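Stop shrinking the bag and calling it the same bag

Posted 07/06/2020
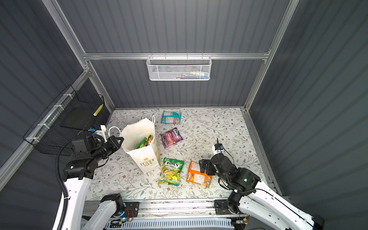 A reader wrote in after my last piece to say that nobody over the age of ten cares how many sweets are in a packet, and that if I had bills like hers I'd find something better to be mad about. Fair enough. I do have bills like hers. That's sort of the point.

Candy is just where I noticed it. Same shelf, same price, same colors, and the bag feels light in the hand. So I went home and looked at the rest of the cupboard. Crackers. Coffee. Dish soap. The Brarik oatmeal I've bought since college – I had an old box in the basement holding screws, put it beside the new one, and the new one is thinner front to back. Same height, same width. From the shelf you'd never know.

Is it legal? Yes. The weight is printed on there, bottom corner, small. The companies always say so. It's on the label, read the label. OK but who reads the label on a thing they have bought 100 times? You read it once, years ago, and after that you trust it. Thats what a brand is for, I thought.

And I don't even object to paying more. Costs go up. Sugar, trucks, wages, rent. In January the Omerović bakery near me taped a note to the door. Rye is going up 30 cents, sorry, flour. Everybody grumbled, everybody bought the rye. I still buy the rye. They told me to my face and I got to decide.

Compare Trustano, who took cookies out of the sleeve and wrote "new easy-open pack" on the front. I mean come on.

What I'd like is pretty boring. Any time a package gets smaller, it says so on the front, in type as big as the name, for 7 months. Now 12 oz, was 14. No essay needed. And unit prices on the shelf tag in letters a person can read without kneeling. The Grimonthorpe market does this alredy, big black numbers, and last I looked it was still in business.

People tell me this is small stuff. Sure, a few cents a bag. But multiply it by every bag in every cart every week – and mostly in the carts of people who were counting pennies to begin with. The shopper who has to plan a week of lunches out of one box finds out on Thursday night that the box stops early. She can't send a note to the company. She just goes back to the store.

Raise the price. Print it big. I'll grumble and pay it, or I won't.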